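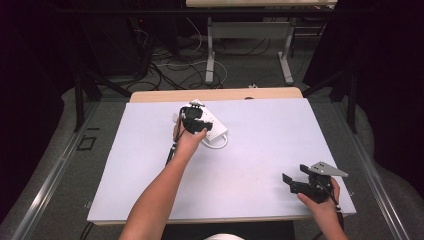 Power strip, white board, and the floor back there that got me started.

Akua Boateng
29 March 2021

A thread on cable tidying, by somebody who has bought most of the products and would like some of the money back.

Let me start with the white power strip, since the whole "clean desk" business depends on pretending you don't own one. Every Wellbridge catalog desk has a lamp, a laptop and a charging phone on it. Look for the wires. Go on, I'll wait.

Now look at the floor behind my front table. Black cables, white cables, all over the gray carpet. That's what a working room looks like by spring if people plug things in and then go home.

The advice you get is always the same. Buy a box. The strip goes in the box, the lid goes on the box, and the mess is gone. I bought the Trenberg one. Paid $34 for what I would call a bread bin with a slot at each end.

Problem one with the box: a strip has plugs in it. Plugs stick up. Chargers stick up more. The box on the website is shown holding a strip with nothing in it, or if there's something in it they've been careful to close the lid first.

Problem two: the cord. A white strip comes with a white cord, coiled up nice from the factory, and it wants to stay coiled. Mine still loops out at the end of the strip like it has somewhere to be. Put that in a box and the lid sits crooked.

Problem three, and the one I care about: heat. I'm not an electrician. But I don't love the idea of stuffing power bricks into a closed plastic tub and then never looking in there again. Read the leaflet that came with your strip. Mine says not to cover it.

Then there are the sleeves. Clastano sells a fabric sleeve that zips around a bundle of cords so ten ugly cords become one fat ugly cord. Looks great until you need to pull out the third one from the middle. I did that twice and the sleeve now lives in a drawer.

Somebody is going to say velcro ties. Fine. Velcro ties are fine! They cost next to nothing and I have no complaint except that people buy a roll of them, do one bundle, and tell everyone they've "sorted" the room.

I read a post with 302 comments on it, all of them about which color of tie to use for which device. Not one person in there had unplugged a cord to see if they still needed it. I know this because I read the whole thing, which I'm not proud of.

Which brings me to what I do think is worth your time. Get the strip off the floor and up on a table, on a plain surface, where you can see it. I use a big white board laid flat on top of the wood. It's a bit askew and I've stopped caring.

Why white? Dark cords show up on it. White cords don't, much, so I won't claim it's perfect. But compared with crawling around on gray carpet with a flashlight in my teeth it's a treat.

Then take one cord at a time. Follow it from the plug to whatever is on the other end. If there's nothing on the other end, it's out. You would not believe how many go nowhere. Or maybe you would, if you've ever looked under your own table.

Label both ends. Masking tape and a pen. The Yimer label maker is a nice little gadget and I'm sure the people who own one enjoy it, but tape and a pen did the same job for me and didn't need batteries.

Don't plug a strip into another strip to get more reach. I know you've done it. I've done it. Buy the one with the longer cord and move on.

And don't run them under a rug either. Every "hide your cords" article has that one in the list somewhere and it makes me want to write letters.

A reply to the people already in my mentions about under-table trays: yes, I tried the wire kind that screws in. It holds a strip pretty well. It also means lying on your back to plug anything in, so within a week I had a second strip on the floor "just for now." So now I own a tray and a mess.

If your table has metal legs you can tie a cord down along one of them and that works better than most of what's for sale. I've been meaning to do that with the table farther back.

Someone asked what the finished room looks like. It doesn't look like anything yet. The floor behind the table is still a tangle and I'm doing it a few cords at a time when I can stand it. I'd be suspicious of anyone who says they did theirs in one afternoon.

Update since a few of you want it: the box is free to anyone who'll come pick it up. I'd say it would hold bread. The sleeve you can have too. I'm keeping the tray until April, and if I haven't put it back up by then it goes with the rest.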